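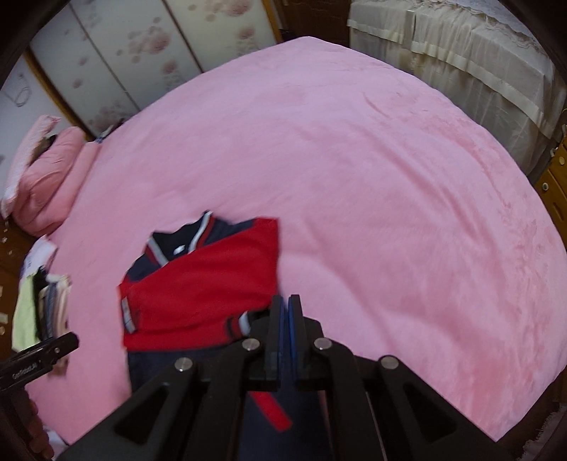
**Sumoden 47 – máquina de neblina (hazer) à base de água, DMX**

A Sumoden 47 é o modelo intermédio da gama de máquinas de neblina Sumoden, pensada para teatros pequenos, salas de concerto e companhias em digressão. Produz uma névoa fina e uniforme que realça os feixes de luz sem tapar o palco. O débito e a ventilação regulam-se em separado, no painel ou por DMX.

### Características

- Controlo DMX em 2 ou 4 canais, fichas XLR de cinco pinos
- Memória da última regulação ao ligar
- Temporizador interno para funcionamento sem mesa
- Paragem automática por falta de líquido
- Pega superior e suporte de suspensão incluídos

### Utilização em cena 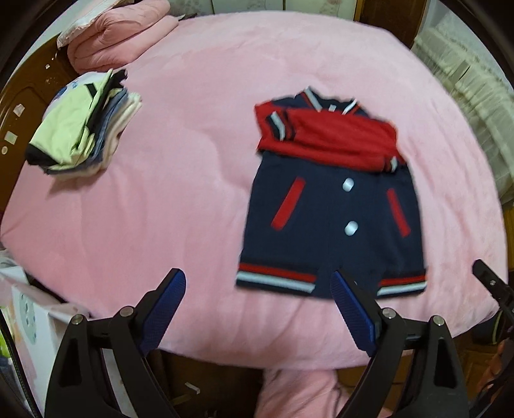
O líquido Flamley é o único recomendado para esta máquina e não deve ser diluído nem misturado com óleos. Com a saída apontada para cima e afastada dos intérpretes, a névoa espalha-se antes de chegar ao guarda-roupa. Convém mesmo assim não deixar figurinos pousados junto à saída, sobretudo peças com punhos e golas canelados, como os do casaco azul-marinho e vermelho da fotografia, onde a humidade demora mais a desaparecer. Em salas com detetores de fumo, fale primeiro com o responsável técnico.

### Manutenção

Limpar o filtro de ar no fim de cada temporada. Esvaziar o depósito antes do transporte – o líquido pode entrar na ventoinha se a máquina viajar deitada. As peças de substituição são fornecidas pela Herrera, que faz também a revisão em oficina.

### Encomenda

Referência: 753. Fornecida com cabo de alimentação e manual em português. O líquido e a mala de transporte vendem-se à parte. Para aluguer ou demonstração na sua sala, contacte Catalina Cabral, na Kitarico. As próximas unidades chegam em outubro.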